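Capítulo 5
Gestão de catálogo e de stock em lojas em linha

Concluída a instalação da plataforma, a loja depende da qualidade dos dados de produto. Este capítulo trata da estrutura do catálogo, da atribuição de referências e da sincronização de existências entre o armazém e a montra digital. O caso de estudo é a Vinov, retalhista de mobiliário e têxteis para o lar, que em março operava com 746 referências ativas. 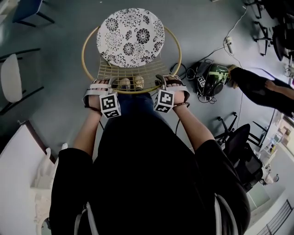

Designa-se por referência (SKU) o código que identifica univocamente uma variante vendável. Um produto com duas cores e três tamanhos gera seis referências, ainda que o cliente veja uma única página. A confusão entre produto e variante é a causa mais frequente de divergências de stock. Srisuk distingue, a este propósito, atributos descritivos, que não alteram a referência, e atributos geradores de variante.

O stock disponível calcula-se subtraindo ao stock físico as unidades reservadas e a margem de segurança. Com 700 unidades físicas, 195 reservadas e uma margem de 5, a loja deve apresentar 500 unidades.
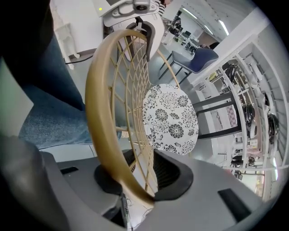
5.1 Modelos de sincronização

A sincronização pode ser periódica ou por evento. No modelo periódico, o sistema de armazém exporta um ficheiro completo a intervalos fixos; no modelo por evento, cada movimento origina uma mensagem individual.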